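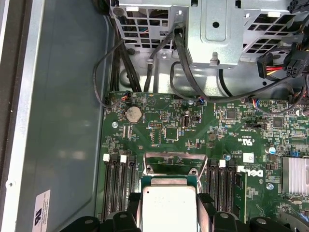

2022-09-12 – Clellow bench, the Dell tower

Long evening, so I'm writing this down before I forget which numbers went where. Siyabonga Venter came by after supper and stayed much longer than he meant to (thank you, and sorry about the coffee). The plan for Clellow hasn't changed – get the arm to work inside an ordinary desktop tower without bullying anything, starting with the processor and its socket, then moving on to the cables, which I'm dreading a little.

Spent the first part of the evening on the wrist camera. The bare metal of the processor and the load frame throw back so much light that the Sistis matcher kept wandering off. I shortened the exposure to 2000 microseconds and it settled down nicely. The coin cell makes a lovely landmark, nice and round, so I've added it to the template along with the DELL lettering on the board.

Approach height is now 159 mm above the board, straight down, fingers pointing at the socket. I had it at 200 before and it took forever to get there! Siyabonga wanted to go lower still, but the drive cage stands up on one side and I'd like to keep my nerves. Speed stays at 6 mm per second for the last stretch.
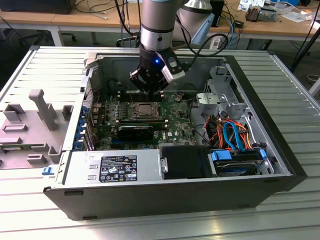

To do next time

– Stop for the blue LED on the gripper before every descent. I keep forgetting.
– Teach a path that stays clear of the blue SATA cables and the orange and red wires.
– Ask Mthembu whether the softer finger pads will be ready before November.
– Save tonight's settings under Illeck, with the old 200 mm height kept as a fallback.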